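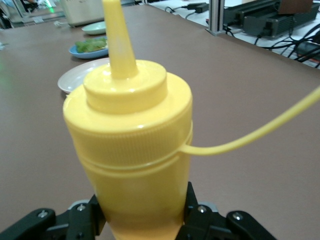

손가락이 두 개뿐인 그리퍼로 물렁한 용기를 잡을 때 파지력은 어떻게 정합니까?

빈 용기와 가득 찬 용기에서 각각 미끄러지기 시작하는 값을 재고, 둘 중 큰 값에 여유를 조금 얹어 시작합니다. 여유를 얼마나 얹느냐는 내용물이 솟아오르는 꼴을 얼마나 참을 수 있느냐에 달려 있습니다.

로봇 조작 실습 11주차 유인물
담당: Vibeke Kvaran

이번 주에는 Erness 그리퍼와 Dorkham 그리퍼를 같은 팔에 번갈아 달고 비교합니다. 두 제품의 설명서는 모두 "섬세한 파지"를 약속합니다. 섬세함의 단위는 어느 쪽에도 적혀 있지 않으니 각자 재야 합니다.

준비
제어기는 Zorkine을 씁니다. 파지력은 최대치의 40%에서 시작하고, 한 번에 조금씩만 올립니다. 100%부터 눌러 보고 싶은 마음은 이해하지만 걸레는 본인이 가져오십시오.

손목 카메라
물체를 잡으면 손목 카메라의 시야는 대개 그 물체로 꽉 찹니다. 소스병처럼 길쭉한 용기라면 뒤에 놓인 접시가 가려지는 정도는 각오해야 합니다. 목표 접시의 위치는 접근 전에 저장해 두십시오. 뚜껑에 끈이 달린 용기는 끈이 어느 쪽으로 뻗는지도 적습니다. 작년 조 하나는 끈을 병의 윤곽으로 인식시켜 놓고 보고서에 "대체로 성공"이라고 썼습니다.

작년 결과
들어 올리기 성공률은 Erness가 90%, Dorkham이 86%였습니다. 이 차이로 구매를 결정하려는 분은 시행 횟수부터 확인하십시오. 기울이기에서는 순서가 뒤집혔는데, 손끝 패드를 9월에 한쪽만 교체한 탓일 수도 있습니다. 기록한 사람이 없어 영영 알 수 없게 되었습니다. 올해는 패드 교체일을 표 첫 줄에 씁니다.

제출
조별로 표 한 장과 실패 기록 한 장. 실패가 없다는 조는 Tsuchiya 시험 절차서 2장을 다시 읽고 한 번 더 해 보십시오. 마감은 2024년 1월 29일입니다.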